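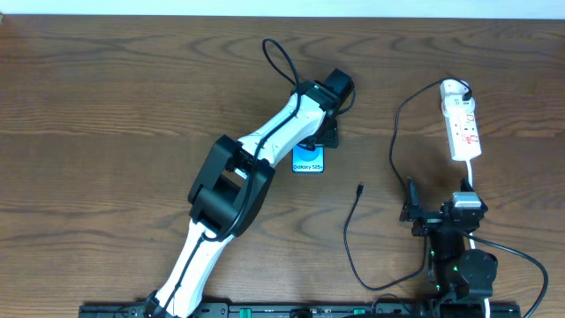 Large arm on the left, small arm on the right, box between them.

Grultari bench set: data card and working rules
Filed under: Datasets > Robot handling > Practice notes
3 min read
Last updated: 32 days ago

Summary

Grultari is a set of 664 episodes of table work with retail boxes, cables and small household items. Two arms of different size are on the same mounting rail. Each episode has video from a head camera and from wrist cameras, joint positions, gripper state and one written instruction.

The set is kept by Candeck. The rules are in the same file as the data card, so that a person who adds episodes must pass by them. Please read them also if you only download.

Rules at the bench

1. One operator has the stop button in hand. A second person may watch, but does not reach over the table while the arms have power.
2. Arm speed is limited to 220 mm per second at the gripper. Do not raise the limit for one difficult episode.
3. Move only one arm at a time until both have been sent to the home position and you have checked it by eye.
4. Cables which are part of the task may lie where the instruction needs them. Supply cables must be outside the path of the grippers. If a power strip is on the table, note it in the field "bench_items".
5. Check that the arm's own cable has enough slack at the wrist before the first motion. Turn the wrist fully in both directions, slowly.
6. A box is picked by its sides. Do not press it from above against the table, because the printed face gets marks and later episodes do not match.
7. If a gripper closes on the wrong thing, stop, open it by hand control and keep the recording. Label it "fault". Do not delete it.

Rules for labels

Write the instruction before the episode, never after. Use the name of the object as a visitor would say it: "phone box", "charging cable", "power strip". The text printed on a package goes in the field "visible_text", with the same capitals and signs as on the package. If only one camera can read the text, name that camera.

Do not write "success" from the wrist view alone. At close range a box can fill a large part of the picture, and it is hard to judge if it is held or only leaning on something. Two reviewers must agree, and one of them has to use the head view.
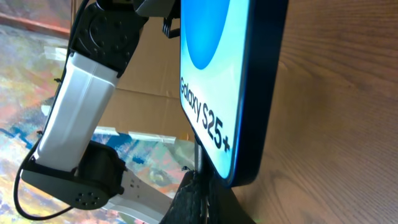 Known limits

Light is not controlled. Wrist cameras have different lenses on the two arms, and the colour is not corrected. Episodes longer than 2,000 frames were cut into parts, with the suffix _a, _b and so on. Keep the parts of one episode on the same side of your training split.

The Fahy subset was recorded under older rules without rule 3. We left it in, but it has its own folder and should not be used to study safe behaviour with two arms.

Brand names on packages are in the data as they were on the bench. They do not mean any agreement with the makers.

Changes and contact

Changes to the rules are proposed to Peadar Nic Aodha. Label errors go to Brendan Ní Bhriain, with the episode number and the frame. The Wostach converter still expects the old name "table_items" for the field in rule 4, so rename it before you convert.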